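Etching on a marble table -- seal it, hone it, or leave it alone?

mgeddes
Posts: 32

We bought a round white marble table secondhand in October. I wiped up some lemon juice the morning after a dinner and found dull rings where it had been. They don't come off with dish soap. I can feel a slight roughness with a fingernail. My husband says the stone needs sealing. The man at the counter shop says it needs honing and quoted $727, more than we paid for the table.

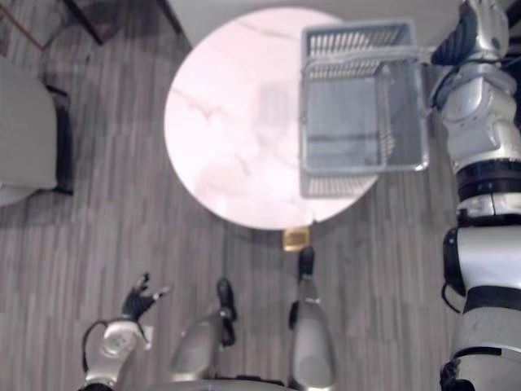 I would like to keep using it for meals. Is there a sealer that stops this, or is the guy right about honing? The finish is polished, as far as I can tell. No idea what was put on it before we got it.

Morven

kadir_u
Posts: 727

Sealer won't stop it. A regular penetrating sealer slows down stains, meaning oil, coffee, wine color. Etching is acid eating the surface of the stone, and the acid gets to the surface whether you sealed it or not. Your husband is thinking of stains.

For a few rings you don't need a shop. Marble polishing powder, a damp white cloth, and 20 minutes. Try it on a spot near the edge first. If you can feel the roughness you may need to go over it twice. Rinse well and dry it between passes.

Iolanda G
Posts: 2

I have to disagree with Kadir on the powder. I did that on a polished top and ended up with shiny patches that didn't match the area next to them. It looked worse than the rings did. You only see it with the light coming in low, but our table is by a window, so I saw it every morning.

We had ours honed in the end. Matte finish, and new etches hardly show. I'd pay for it again.

kadir_u

Iolanda, was yours polished all over to start with, or had it worn down in the middle? Powder brings the stone back to a high shine. If the rest of the top has gone dull from years of wiping, then yes, you get patches. On a top that still has its factory shine it blends in fine. I've done three.

Iolanda G

Worn, probably. It was my aunt's. But hers is secondhand too, so I'd guess the same applies.

houda.s
Posts: 20

Both of you are right depending on the table. Morven, put a lamp on the floor next to it at night and look across the top. If the reflection is sharp everywhere except the rings, use the powder. If it's hazy all over, the powder will leave spots.

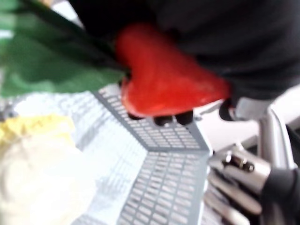

Where I'd push back on everyone is the idea that you have to fix it now. Marble that gets eaten on will etch. Citrus, vinegar, tomato sauce, soda, some bathroom cleaners. We keep boards and trays out and cut everything on those. A whole fruit with the skin on isn't going to hurt anything. Something red and glossy like the one in my picture can touch the stone all day, and it's only when you slice fruit and the juice runs that you have a problem. I wipe right away with plain water, then dry. No vinegar spray, ever. A friend of mine cleaned her marble windowsill with it for a year and it went chalky.

mgeddes

Did the lamp test. Sharp reflection around the outside, hazy where people sit. So I suppose I'm somewhere between Kadir and Iolanda.

kadir_u

Then I'd take back the powder for anything in the hazy part. Use it on rings near the outside if there are any.

Iolanda G

Get a second quote before you say yes to the first one. Ask if they'll do it at your house or if you have to haul it in. My shop took $150 off when we brought the top to them.

mgeddes

It comes off the base with four bolts, so hauling is possible. I'll call around. Does honing change the color at all?

houda.s

A little. It looks paler and the veins go softer. Ask them to show you a honed sample of white marble next to a polished one.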